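Wrist camera policy drifts near tiled walls in sim - perception or controller?
Posted in: Simulation and Tooling

tessel_k
2 April 2022

Running Modus for planning with the Otitz renderer, wrist view only, no external cameras. The policy was trained on 2,000 episodes.
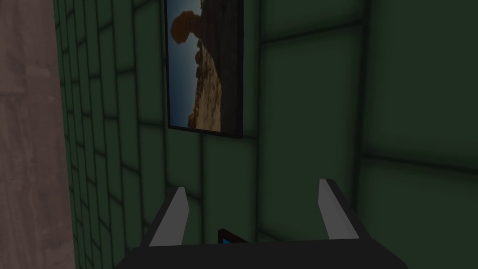 grayloop
What does your controller do when the pose estimate jumps between two frames? Before you blame the renderer I'd want to see the raw estimate and the commanded velocity on one plot. Most of the "drift" threads on this board end up being a filter with the wrong time constant.

tessel_k
Fair, I left out most of the details. In plain rooms the gripper goes where it's told. In rooms with a repeating wall texture it slides sideways, always along the tile rows, and then corrects late. I ran 153 evaluation episodes and the bad ones are nearly all in tiled rooms. I don't have the plot yet. The pose estimate comes from the Drimer feature tracker with default settings.

pivot_table
Repeating texture plus a feature tracker is a known bad mix. The corners all look alike, so a match one tile over scores almost as well as the right one. Brick-style rows are a little better than a plain grid because of the offset, but only a little. Turn up the ratio test and see if the slide goes away.

grayloop
It could be that, but a match that's one tile off should give a jump. He's describing a slide. A slide says something downstream is smoothing a jump, and that's the controller side again.

tessel_k
They, not he. But yes, there is a low-pass on the estimate. I inherited it with the config.

grayloop
Sorry about that. Set it to pass-through and rerun the same seeds. If you get jumps, pivot_table is right about the cause and I'm right about the symptom.

mossback_dev
I don't agree that this needs a seed rerun. You have a picture hanging on that wall. That's the one patch in view that doesn't repeat. Mask the tiles, track on the picture, and you have a stable reference.

pivot_table
Until the camera moves in closer and the picture leaves the view. Its top is already out in that frame. I wouldn't hang a localization scheme on room decoration, and it won't be there in every room anyway.

mossback_dev
Then use it as a diagnostic. If tracking on the picture alone removes the slide, you've shown it's the tiles, and it takes less time than rerunning the full evaluation.

tessel_k
I did both. First the pass-through. With the low-pass off, the slide turns into steps, and the step length matches the tile pitch in the direction of the rows. Second, the picture-only tracking. No steps while enough of the picture is in view, then the tracker loses lock and the planner stops with a timeout. So the matching is wrong and the filter was hiding it.

grayloop
Good. Leave the filter off until the matching is fixed. What window is the tracker using?

tessel_k
16 pixels, the default.

pivot_table
That's small for a scene like this one. You also have much larger panels on the other wall, and at that window size the inside of a panel has almost nothing to match, so the tracker will favor the small tiles. Try a bigger window and a velocity prior from the joint encoders. A match one tile over implies a speed the arm can't reach, so you can throw it out.

grayloop
The prior is the real fix. I'd leave the window alone until the prior is in, or you won't know which change did the work.

rho_squared
Has anyone here used the Miettinen branch of the tracker? It has encoder gating built in. I've had it running since last May and never went back to the main release. The documentation is thin, and you have to give it the camera-to-gripper transform in meters. The main release takes millimeters.

tessel_k
I had not seen that branch. Building it now. The transform units would have caught me.

mossback_dev
I still think you should randomize the wall textures in training and let the policy learn to cope. You won't get to gate your way out of every bad surface.

pivot_table
The policy takes the pose as an input. If the pose is off by a tile, more textures won't help it much. Fix the estimate first, then randomize.

mossback_dev
We'll have to disagree on that. I've seen policies learn to ignore a bad pose channel when the images were varied enough.

tessel_k
Gating works. Same seeds, window unchanged, low-pass still off. The steps are gone in all but 2 episodes, and in both of those the arm was nearly still when the match slipped, so the speed check had little to go on. I'll post the config once I've cleaned it up. Texture randomization goes in a separate run, and I'll start a new thread for that.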